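News > Town > Grarkiston

Search this site Enter keyword Go

Grarkiston library to lend out school uniform, minus the fines

2021-08-25

Grarkiston Library, which has spent much of the past year lending books through a window, will from next week lend school uniform through the front door.

The scheme covers both secondary schools in the town, Sowerby High and Pirnon Road, and works much as the books do. A family with a library card can take up to 16 items and keep them until the child grows out of them, leaves school or is told by a deputy head that the skirt will no longer do. There is no date stamp. There are no fines either, a point the library has made in capital letters on three separate posters.

Gareth Bunting, who runs the branch, had the idea in April after a parent asked him for a book on letting down hems and was told it was out.

"I went home and thought, we've got shelves, we've got a computer that knows who has what, and we've got a room at the back full of encyclopaedias," he said. "The encyclopaedias have been very good about it."

A collection over the early summer brought in 200 pieces, of which 106 were judged fit to go out. The rest included a good many odd football socks, a bridesmaid's dress, and several blazers from a grammar school which shut before most of the current pupils' parents were born. These last have been passed to the museum, which has said thank you and asked for no more.

Prices are the reason anyone is bothering. A new Sowerby High blazer with the badge on costs £72 at Hesard, the outfitter on Market Street and the only shop allowed to sell it. Pirnon Road dropped its own badge two years ago and now asks only for "navy", a word that has since been taken to cover everything from royal blue to something close to black. Letters have been sent home on the subject, with a colour chart, which the school photocopier printed in grey.

Neville Naylor, the manager of Hesard, was more cheerful about the competition than might have been expected.

"They'll still need new shoes," he said.

He has given the library a clothes rail, a box of hangers and a tape measure. He would also like it known that the blazers are made to last and that it is hardly his fault if children are not.

Borrowers are asked to bring things back washed, with name tapes unpicked and pockets turned out. Mr Bunting added the line about pockets after sorting through the first few bags. He declined to go into detail, beyond saying that a satsuma does not keep.

Anyone with uniform to give can leave it at the desk during opening hours. Navy, grey, black and white are all wanted, in any size, and larger sizes most of all, as these tend to be worn until they give up. Shirts should have a full set of buttons or come with the missing ones in an envelope. PE kit is welcome if it has been through the wash more recently than it has been through the mud.
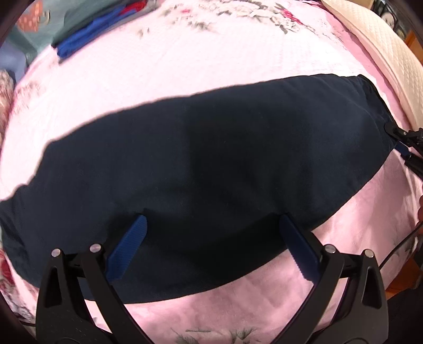 Do you have to live in Grarkiston to borrow uniform?

Anyone with a child on the roll at either school can borrow, wherever they live, though the card has to be in an adult's name. Joining is free and takes one form and something with your address on it.

The back room opens at the same hours as the rest of the library, apart from the lunch hour, when it is shut so that staff can eat in it. Trying on is allowed behind the screen next to Local History. The encyclopaedias, A to M, are on sale in the foyer. N to Z can be had on request, if someone will help carry them up from the cellar.

Contact the newsdesk | Copyright Grarkiston news pages, all rights reserved | Back to top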